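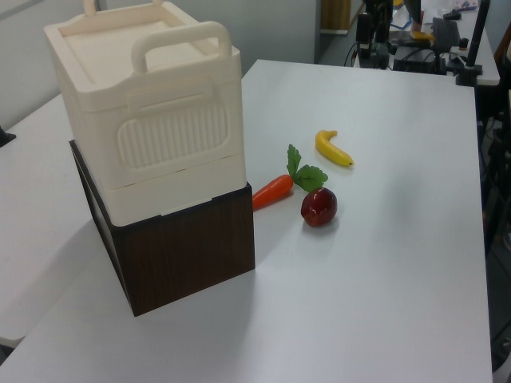 Por Jovita Valdovinos

La caja con asa color crema había sido de la abuela y ahora le tocaba a Berenice decidir qué hacer con ella. La puso encima de la otra, la café, porque en el piso ya no cabía nada más, y salió al patio a buscar a su tío.

Leobardo estaba amarrando el colchón a la camioneta. Le daba vueltas a la cuerda y la volvía a soltar.

—Ya casi acabo con el cuarto —dijo Berenice.

—¿Y las cajas?

—Ahí siguen.

—Tu tía quiere la café. La otra no la quiere nadie.

Berenice no contestó. Regresó por el pasillo, donde quedaban las marcas claras de los cuadros, y se sentó frente a la mesa blanca. Había sacado la zanahoria, la manzana y el plátano de una bolsa de pan que estaba en el ropero, detrás de las cobijas. Los tres eran de juguete. Ella se acordaba de la zanahoria. De la manzana creía acordarse. Del plátano no, y eso la molestó más de lo que hubiera querido.

Cuando tenía 7 años pasaba las tardes en esa casa mientras su madre trabajaba en la papelería. La abuela Guadalupe le ponía una silla junto a la estufa y jugaban a la tienda. La abuela era la clienta y siempre pedía lo mismo: una zanahoria buena, que no estuviera aguada. Berenice se la envolvía en periódico y le cobraba doscientos pesos, que era el número más grande que le gustaba decir.

—Está muy cara, señorita.

—Es que viene de lejos.

—¿De dónde?

—De Candonen.

Candonen no existía. Se lo había inventado ella una tarde, y desde entonces todo lo de la tienda venía de ahí: los frijoles, el jabón, los botones. La abuela nunca preguntó dónde quedaba. Una vez, en diciembre, le dijo por teléfono a una comadre que las posadas iban a estar frías porque venía aire de Candonen, y Berenice la oyó desde el pasillo y no supo si reírse.

Maricruz entró con un rollo de cinta en la mano y se quedó mirando la mesa.

—¿Y eso?

—Estaba en el ropero.

—Mira nomás. La zanahoria la mordió el Chu.

—¿Cuál Chu?

—El perro. Tú estabas muy chica. Lloraste tres días y mi mamá anduvo por todo el mercado buscando otra igual.

—¿Y la encontró?

Maricruz levantó la zanahoria por las hojas verdes, le dio la vuelta y la volvió a dejar donde estaba.

—Pues esta no tiene mordida —dijo.

Se oyó a Leobardo gritar que necesitaba ayuda con el refrigerador. Maricruz dejó la cinta junto a la puerta y se fue. Berenice pensó en la abuela caminando entre los puestos con la zanahoria mordida en la bolsa, para comparar. Pensó que en algún momento tuvo que cambiar una por otra sin decir nada y volver a pedirla, buena, que no estuviera aguada.

Habían pasado casi 2 años desde que la abuela dejó de reconocerla. Al final la llamaba señorita. La trataba de usted y le preguntaba si ya iban a cerrar. Las enfermeras le decían a Berenice que no se lo tomara a pecho, y ella respondía que no, que cómo creían. Nunca les contó lo de la tienda.

El refrigerador pasó por el pasillo golpeando las paredes. Leobardo iba de espaldas y Maricruz le decía por dónde. Cuando terminaron, él se asomó al cuarto con la camisa sudada.

—¿Entonces qué? ¿La tiro?

—No. Esa me la llevo yo.

—Pero si no tienes dónde ponerla.

—Arriba del ropero.

Leobardo se encogió de hombros y cargó con la café, que era la que le habían encargado. Primero tuvo que bajar la otra y se la puso a ella en los brazos. Pesaba poco. Berenice la dejó en el suelo, quitó la tapa y guardó primero el plátano, después la manzana.

La zanahoria la envolvió en una hoja de periódico.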